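Moving the allotment water supply over to rain butts. I said I'd write up how it went, so it goes here in short posts over the evening.

The site is at the Atville end, behind the old railway fence. 9 plots on our row. One standpipe at the bottom, turned off every year from the first frosts until the council remembers to turn it back on.

Mine is the top plot, so the furthest from the tap. Two cans at a time, uphill, in July. I did that for years and my shoulders have had enough.

First thing I did was look at what the shed roof could catch. It's a plain pitched roof with felt on it, no gutters at all. Rain ran off both sides and made a trench in the path.

Guttering first. I used the mini stuff sold for sheds and greenhouses. The full-size house gutter is too heavy for thin boards and the brackets pull out.

Brackets go on the ends of the rafters if you can find them. On my shed there was only one decent board along the eaves, so I screwed a batten on and fixed to that.

Fall matters less than people say on a short run. I set mine with a spirit level and dropped the far end by a finger's width. Water goes where it should.

Felt needs to overhang into the gutter. Mine stopped short and the first proper rain ran straight down behind it. I took the edge strip off, put a new strip of felt on, and nailed it so it hangs over the lip.

The butts are Heffernan ones, green, second-hand from a house clearance. They came without lids. I cut lids from an old offcut of ply and painted them.

Do put a lid on. Slugs, leaves, gnats, and the occasional bird. A sheet of mesh under the lid is worth having as well.

Stand the butt on something. If the tap is at the bottom and the butt is on the soil you can't get a can under it. I used concrete blocks with a slab on top.

The ground under the blocks has to be level and firm. I dug down, put in hardcore, rammed it and then laid the blocks. A full butt is very heavy and you do not want it leaning on your shed.

The second butt is joined to the first with a short length of hose near the top. When the first is full it spills over to the second. If you link them at the bottom they fill together, and that's fine too, but one bad joint then empties the pair.

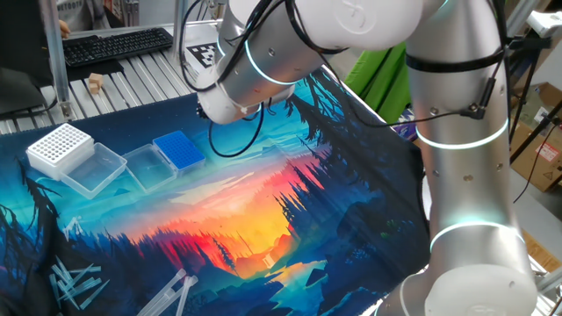

Last changed: Friday, February 15, 2008

Carrying on with taps. The ones that come with cheap butts are poor. The thread strips and the washer is thin. I bought a brass one and a fat rubber washer and haven't had a drip from it.

PTFE tape goes on clockwise as you look at the end of the thread. Put it on the other way and it bunches up when you screw the tap in.

Someone asked about a diverter. You only need one if you are tapping into a downpipe that already goes to a drain. On a shed, just run the gutter outlet straight into the lid.

You do need an overflow though. Mine is a hose from the second butt, laid down the side of the plot to the rhubarb. Rhubarb can take it.

Winter. I drained both in December and left the taps open. A full butt that freezes solid can split down the seam. If you'd rather keep some water in, leave it half full so the ice has room.

Cleaning: once a year, when they're empty. Tip out the sludge, scrub with a stiff brush, rinse, done. I don't use bleach. The sludge goes on the compost.

The smell some people get is from leaves rotting in the bottom. A bit of mesh over the gutter outlet stops nearly all of it. Check the mesh after every windy spell in autumn.

I don't use butt water on seedlings. They get tap water from home in a bottle. Bigger plants don't seem to mind what they get.

Same with salad. I wouldn't pour roof water over leaves I was going to eat that evening. Water the soil and leave the leaves alone.

Somebody on the Drolinska side has run a leaky hose from a butt to his beans. I've had a look at it. It does work but very slowly, and only when the butt is well up. There isn't much pressure in a butt. Don't expect a sprinkler to run from one.

If you want more pressure, raise the butt higher. You'll need a proper stand for that and I'd want it bolted together. I've left mine low.

Soil first, before any of this. I put down a thick layer of muck in autumn and the beds held their moisture much longer the next summer. If I could only do one job I would do that and leave the butts for later.

Watering in the evening is fine if you haven't got many slugs. I have, so I go in the morning before work. One good soak twice a week beats a sprinkle every day, as the roots go down for it.

Squash and courgettes get a flowerpot sunk next to each one. Fill the pot, let it drain, fill it again. The water gets down to the roots and the path stays dry.

Runner beans want the most. I dig a trench for them in late winter and fill it with newspaper, peelings and whatever has come out of the compost half done. Then soil on top.

Check your site rules before you put anything up. Ours allow butts and guttering on a shed but not a tank set in the ground. The Flurnero site has different rules again and you have to ask in writing.

Cost, as two people have asked. The gutter and brackets were the dearest part. The butts were cheap and the blocks were lying behind the hedge already.

Next job is the path, which still has the trench in it from the years before the gutter. I've got some gravel coming. Will post when it's down.

This site uses cookies to remember your settings. By continuing to browse you agree to our use of cookies. Accept | Find out more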